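販売定例会議 議事録

日付:2018/11/15
場所:Prutent 本社 会議室
出席:Satish Negi(販売統括、議長)、Renu Prajapati(店舗運営)、Worik 担当2名、Joshi(流通)
欠席:Nelham 店長(書面で報告あり)
記録:Prajapati

1.前回議事録の確認
修正なし。承認。

2.パッケージ版ゲームソフトの販売状況
Negi より報告。今週の全店合計は2402本。前週を286本上回った。伸びの中心は家庭用の新作アクションで、旧作の値下げ分は横ばい。ダウンロード用のプリペイドカードは別集計とし、この数字には含めない。
Worik から、集計の締め時刻が店舗ごとに違うとの指摘があった。閉店時に締める店と翌朝に締める店が混在している。今後は閉店時に統一する。 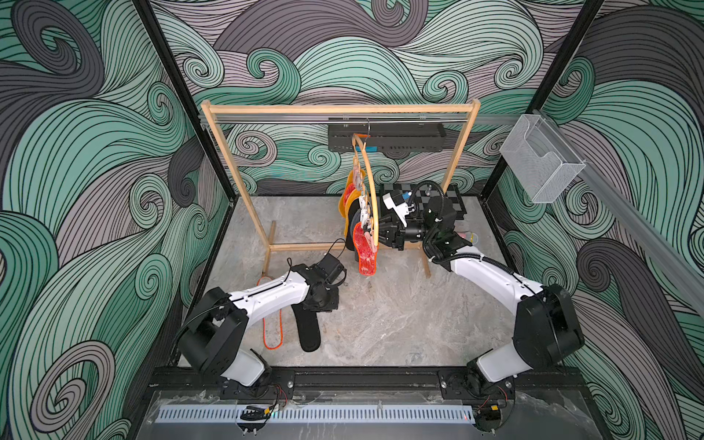

Nelham 店の書面報告では、携帯機向けソフトの在庫が30本を切っている。追加発注は Joshi が手配する。入荷日が決まり次第、店舗に直接連絡すること。

3.予約受付について
2月発売予定のロールプレイングゲームについて、予約開始日を協議した。Worik は年内の開始を希望。Prajapati からは、年末はレジが混むため受付票の記入を店頭で行うのは難しいとの意見が出た。
協議の結果、年内はウェブのみで受け付け、店頭は年明けからとする。特典の数量が未確定のため、告知文には「数量限定」とだけ記載する。内金の扱いは従来どおり。

4.中古買取価格の改定
買取表の更新が遅れている。対象は8タイトル。Negi が価格案を作成し、各店に回覧する。旧価格で受け付けた分の差額は精算しない。
Joshi より、説明書欠品時の減額幅が店によって異なるとの報告。Prajapati が各店の現状を聞き取り、一覧にまとめる。 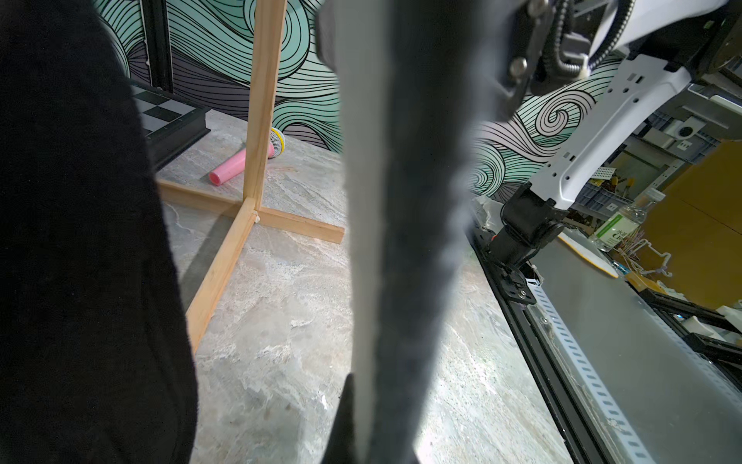

買取表の掲示は現在、紙と店内端末の両方で行っている。端末側の更新を先に行い、紙は同日中に差し替える。古い表は本社に返送せず、店舗で廃棄してよい。

5.試遊台
Nelham 店から1台増設の要望。電源の位置と通路幅の確認が済んでいないため、今回は決定を見送った。次回までに店長が売場図面を提出する。
コントローラーの交換基準については、Prajapati の案(スティックの不具合が出た時点で交換)を採用。交換費用は店舗の消耗品費で処理する。

6.その他
・週報の様式を一部変更する。機種別の欄を増やし、備考欄を下段に移す。新様式は Negi が送付。
・Worik から、対戦会の開催を検討したいとの提案。権利元への利用申請が必要かどうか、Worik が確認する。
・年末の返品受付期間は昨年と同じ。

担当事項
Negi:買取価格案、週報の新様式
Prajapati:減額基準の一覧
Joshi:携帯機向けソフトの追加発注
Worik:締め時刻変更の店舗連絡、対戦会の申請確認
Nelham 店長:売場図面

次回の日程は Negi から別途連絡する。

以上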